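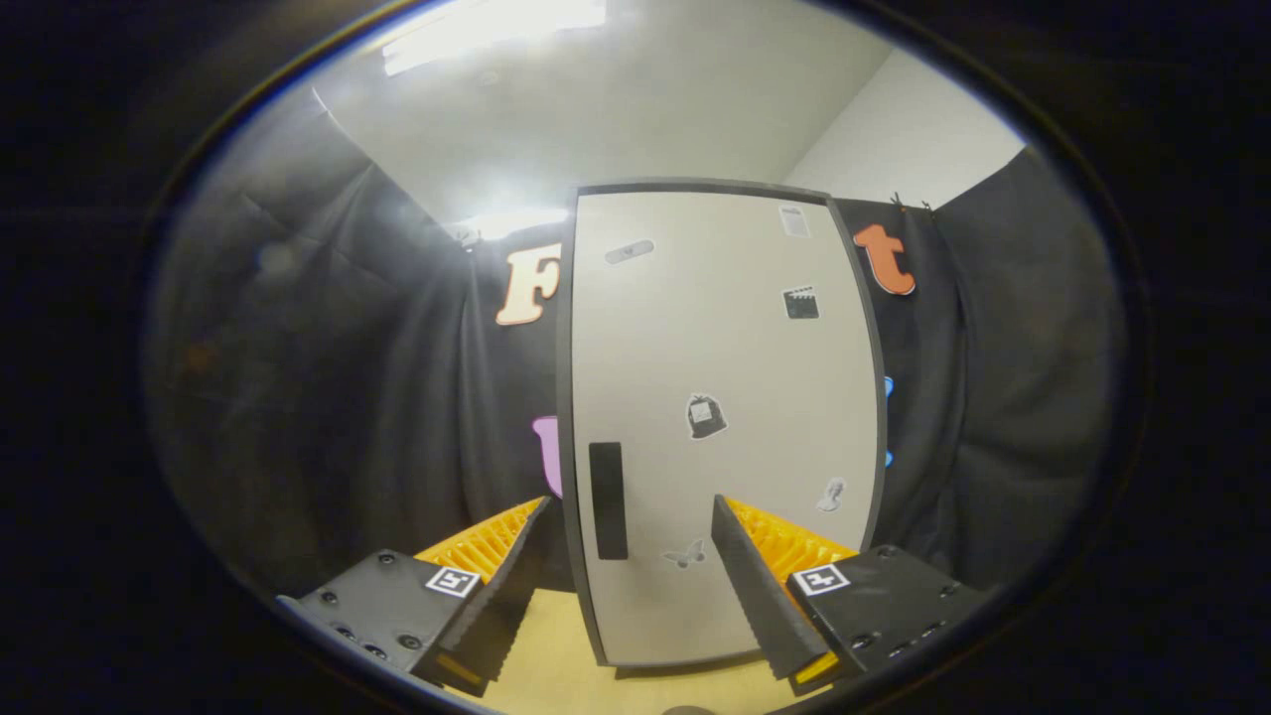 Posted by deskdrawer_239 on 9 Sep 2026
Filed under: small furniture, boards

Quick one, lunch break. Got the Sevar board and the Bosus cabinet in the same order back in June, been meaning to write these up.

Board first. Tall, light gray, dark gray border. Stands upright on the table, good. Mine has a bow to it. Not huge but you notice, and once you notice you keep noticing. Tried leaving it under a stack of books for 4 nights, no change. Stickers go on fine: bandage, little document page, clapperboard, bunch of other black and white ones. They peel off clean too, I've moved the clapperboard twice. The dark gray edge looks nicer than the plain white one I had from Esis, which went yellow on me.

Would I buy it again, yes if they fix the bow. Write to them before you order if you need it dead flat, they answered me in 2 days.

Now the cabinet, which I like a lot more.
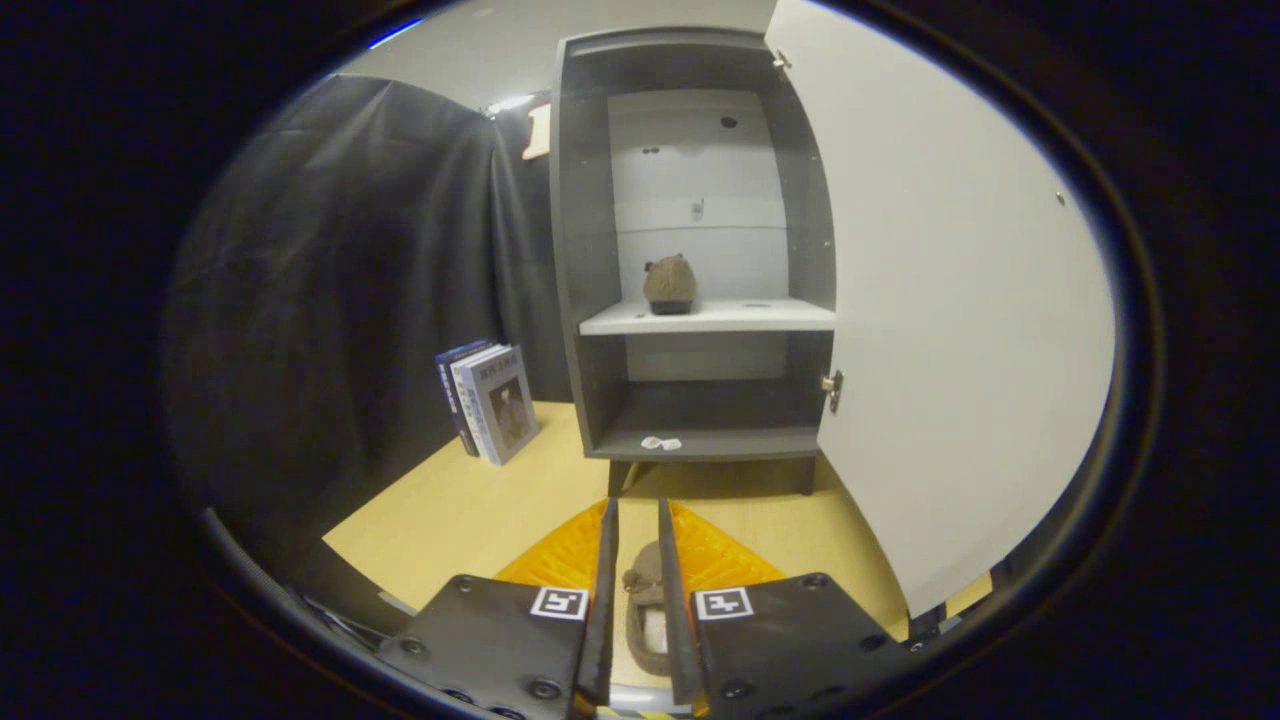

The Bosus cabinet, dark gray with the white back panel, shelf in.

Dark gray sides and top, white inside. The white is the best part, you can see what's on the shelf without digging for a flashlight. One shelf at mid height. Short dark legs so a duster fits under, just barely. There's a small hook on the back panel above the shelf, handy for keys. Also a little hole up near the top, I ran a cord for a light thru it for a while.

Assembly was ok. Instructions are tiny drawings, no words, step 7 is plain wrong (panel is shown backwards). Lost half an hour there.

Bad stuff: bottom compartment gets dark and things collect down there. Mine always has bits of something near the front. And the gray shows dust, wipe it every week or give up.

Looked at the Tikkanen one too, nicer legs, costs way more, no hook. Didnt seem worth it.

Board: 2 out of 5 for the bow. Cabinet: 4 out of 5.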